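Teaching a Kitchen Arm by Remote: What I've Picked Up So Far
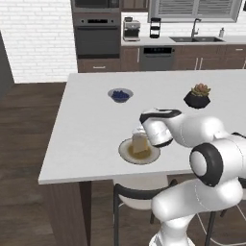 Posted by K. Dissanayake in Kitchen Tips | May 19, 2018 | 6 min read

I've been at this since November, mostly in the evenings, and I keep getting the same emails from people who have just set up their first practice kitchen and can't get a clean run out of it. So I'm finally putting my notes in one place. All of it is for simulated kitchens, driven by hand from your desk, with the arm learning from your recordings. If you're moving a real arm over real cake, most of it still holds, but please use cake you don't care about!

I use the Bimia controller with the Wellport kitchen pack. You might have something else, and that's fine, the buttons will have different names and that's the whole difference.

Start with a plate, skip the cups

Everybody wants to begin with a cup (I did too) and a cup is a lousy first lesson. Handles point every which way and you spend your evening chasing them. Dessert on a round plate is much friendlier. You come in from above, the plate looks the same from any side, and you can put your attention on your height. My favorite practice piece is a wedge of yellow cake with a dab of white frosting on the top and a puddle of golden-brown sauce around the bottom. It stands up nice and tall, so you learn very fast how low is too low.

Stop above it and breathe

If you take one tip from this page, take this one. Come over the top of the thing, stop just short of it, and hold still for a slow breath before you do anything else. Then go down. Those little pauses looked like wasted time to me at first and I trimmed them all out of my first batch. Big mistake. The arm learned to swoop, and it swooped right into the frosting, over and over. I put the pauses back and the swooping quit within a week.

Same thing on the way out. Let go, wait a beat, then straight up. Don't slide off sideways like you're leaving a party.

Tilt the gripper a little

Straight down feels tidy but on a tall narrow piece you lose sight of the tip behind the housing. I lean mine a touch to the left and I can see what I'm doing. Whatever angle you like, keep to it for the whole set. I once switched halfway through because my neck hurt, and the arm came out of training with a wobble right over the plate, like it couldn't make up its mind. It couldn't. I'd shown it two ways and never said which.

Leave some stuff on the counter

My early kitchens were bare. Lovely to work in, useless for anything else, and the first time I added a bowl the arm went to pieces. Now I always leave a few things out. Lately it's a shallow bowl of blueberries toward the back and a succulent in a black geometric pot over behind the gripper, where I have to think about it. The plant is a pain, I won't lie, but a pain in the right way. You start planning your path before you move, and that shows up in the recording.

Go easy, though. Two or three extras is plenty for a beginner. I tried a fully loaded island once and spent more time untangling the elbow than serving dessert.

Mind the elbow

Speaking of which. You'll be staring at the tip of the gripper and completely forget there's a whole arm behind it. Every so often, pull your view back and look at the big joints. If one is hanging out over a chair or swinging toward the plant, back up and come in again. I tuck my chairs in under the island before I start, the same as I would at home before carrying anything hot across the room.

Keep the plate near the front

Put your plate a short way in from the front edge of the counter. Way at the back and you're working at a full stretch, and everything gets twitchy out there. Right on the edge and you'll knock it to the floor (ask me about my wood floor, it has seen a lot of sponge cake). Once you're getting good runs from the easy spot, scoot the plate a little at a time. I move mine after every 6 runs so I don't get lazy.

How many runs, then?

Everybody asks. My dessert set has 750 recordings in it, and I ended up keeping 729. You do not need that many to see something happen. I'd try a small batch, train on it, watch where it goes wrong, and record more of exactly that. My weak spot was the last inch above the plate, so I did a whole evening of nothing but last inches. Dull as dishwater, and it helped more than anything else I did that month.

What to toss

I throw out any run where I changed my mind partway. You can feel those while you're doing them: you head for one side, stop, go around to the other. Toss it. I also toss anything I did in a hurry before supper. But I hang on to the ones where I missed a bit and fixed it calmly, because the arm needs to see what to do when it's slightly off. It took me forever to believe that, and I deleted a lot of good material before I did.

Little things

Turn down the stick speed. Lower than that. Mine is set at 3 and I was sure it would drive me crazy, and now I can't work any other way.

Rest your wrists on a folded dish towel. It sounds silly, but it stops the shake.

Name your folders by what moved (plate, bowl, plant) and leave the date out of it. I have a pile of old folders with dates on them and no idea what's in a single one.

Take a break when you start gripping too hard. My runs go bad long before I notice I'm tired.

If your kitchen pack has extra rooms, stay in one until the arm is decent there. I jumped over to the Ultevley layout too soon because it was pretty, and had to go back.

Next time I want to get into the blueberries, and how to show an arm to move a full bowl without sending them rolling all over the counter. I'm still making a mess of that one, so if you've got a trick for it, leave it in the comments and I'll try it out this week.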